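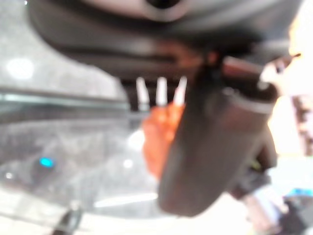 El segundo periodo del contrato se dedicó casi entero al mantenimiento de la celda Finmont, y dentro de ella al extremo de los brazos, que es donde aparecen la mayoría de los fallos. La cámara de muñeca queda muy cerca de la carcasa gris de la pinza, y por esta razón la carcasa sale borrosa y ocupa toda la parte superior de la imagen. El objeto naranja se ve debajo de las tres puntas blancas, pero su lado derecho queda tapado por el cilindro oscuro. Con esta vista el operador tiene que confirmar la posición con la cámara de cabeza, y esto hace más lento cada ensayo. Hemos pedido a Rashti un soporte más largo para alejar la cámara de la carcasa. Todavía no lo hemos recibido.

Resumen de la actividad

Desde el informe anterior la celda ha completado 1.128 ciclos de agarre, de los cuales 401 se hicieron después de cambiar el procedimiento de calibración. El objetivo acordado para el final del contrato es de 2.000 ciclos. Las paradas no previstas fueron tres: dos por pérdida de señal en la cámara de muñeca y una por un tornillo flojo en el soporte del brazo izquierdo. Las tres se resolvieron con el material que teníamos en el almacén.

Calibración

Antes calibrábamos los dos brazos una vez por semana, el martes por la mañana. Ahora lo hacemos al comienzo de cada jornada, con el programa Ziron, y guardamos el resultado en la carpeta compartida. El brazo derecho mantiene bien sus valores. El brazo izquierdo muestra una pequeña deriva en la última articulación – no es grave, pero queremos entenderla antes de aumentar la velocidad. 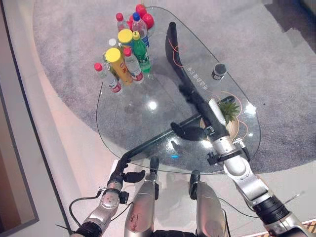 Informe preparado por el equipo de mantenimiento de la celda Finmont
Periodo: segundo | Entrega: octubre

Puesto de trabajo

La mesa de cristal sigue siendo el punto más discutido de la instalación. El reflejo blanco de la luz cae sobre la parte izquierda y central del tablero, y las botellas transparentes dan también su propio reflejo. Para los ensayos de visión esto es útil, porque queremos condiciones parecidas a las de una casa. Para la calibración es una molestia, y proponemos cubrir el cristal con una lámina mate solamente durante esta operación.

Los cables son el segundo asunto. El cable naranja que pasa sobre el cristal, cerca de la parte alta de la pinza derecha, tiene que fijarse fuera del recorrido de los brazos. Lo mismo vale para el cable negro del lado izquierdo, que hace un arco sobre el suelo claro. Hemos preparado un plano de canalización y lo adjuntamos en el anexo B.

Limpieza y desgaste

Las superficies de contacto de las pinzas se limpian con Flevidine al terminar la jornada. El paño no debe estar muy mojado y no se aplica el producto sobre las lentes. En la revisión mensual anotamos también las marcas y arañazos en las partes metálicas, aunque no afecten al movimiento.

Gasto y solicitud

El gasto en repuestos se mantiene dentro de la partida aprobada. Solicitamos permiso para mover el saldo de la partida de viajes a la de repuestos, con el fin de comprar un segundo juego de puntas y una cámara de muñeca de reserva. Sin esta cámara, una avería nos obliga a parar la celda hasta que llegue el envío.

Próximos pasos

Montaje del soporte largo, cuando lo entregue Rashti.
Fijación de los cables según el anexo B.
Medida de la deriva del brazo izquierdo, con la misma carga y a dos velocidades.
Reanudación de los ciclos hasta completar los que faltan.

Agradecemos una respuesta sobre el cambio de partida antes de la próxima reunión de seguimiento, para poder hacer el pedido a tiempo.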